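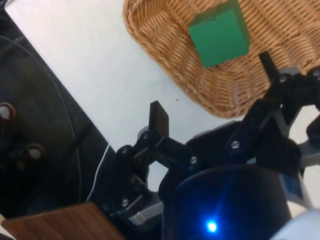

Wrist camera view, gripper open at the basket with the green cube.

Feltach Makers and Technicians Group
Minutes of the meeting held 29 April 2022, Room 3, Brarkia Building

In the chair: Wyn Meredith
Minutes: Edit Antal
Apologies were received from two members.

1. Minutes of the last meeting
Accepted with one correction. Under item 4, "Tabrizi hall" should read "Tabrizi annex."

2. Report on the visit to the Pitberg workshop
Wyn reported on the group's visit to the robot workshop at Pitberg. The host gave a short safety talk first and showed where the stop button was. Visitors were asked to stay behind the tape while the arm was powered and to keep bags off the floor.

The main demonstration was pick and place with a single arm. The task was to take a green cube out of a wicker basket and set it down on the table. The host drove the arm by hand control for the first runs, then let it run from a program. The gripper is a parallel type with two fingers, and there is a small camera at the wrist, so members could follow on a monitor what the arm "sees" as it comes up to the basket.

Points noted by members:
The basket is harder than the cube. The rim gets in the way of the fingers if the approach is too low, and the host said most of the setup time had gone into that one angle.
When the cube lies tilted, the arm may need to turn the wrist before closing. On one run it closed too early and took hold of the rim. The host stopped it, opened the fingers and started over.
Edit asked whether the white table was chosen on purpose. The host said yes, it makes things easier to pick out on camera, though glare can be a problem in the afternoon.
A member asked how often the finger screws need checking. Answer: at the start of each day. The host keeps a paper log for this and passed it around.
The workshop had 261 runs in the log for this task at the time of the visit. The host did not have a success rate worked out and did not want to guess.

Three members tried the hand control. All found the up and down direction easy and the wrist rotation confusing. The host said this is normal and that it takes most people a few sessions.

Wyn thanked the Pitberg staff by e-mail afterward -- the reply said the group is welcome back.

3. Open day in October
Pitberg has offered to repeat the demonstration at our open day. Discussion followed on space and power. The arm needs a solid table and its own outlet. The annex has both, but the door is narrow and someone will have to measure it.

The annex holds 46 people seated. It was agreed to run the demonstration in short sessions with a sign-up sheet at the front desk. Children may attend with an adult. Whether the public can use the hand control was left open -- Edit will ask about insurance.

Agreed: accept the offer in principle, subject to the door and the insurance answer.

4. Actions
Wyn Meredith: measure the annex door and send the width to Pitberg.
Edit Antal: contact the insurer about hand control by visitors.
Edit Antal: draft the sign-up sheet.
All: send any further notes from the visit to Edit before the next meeting.

5. Other business
The label printer is out of tape. Wyn will order more.

The meeting closed at 8:40 p.m.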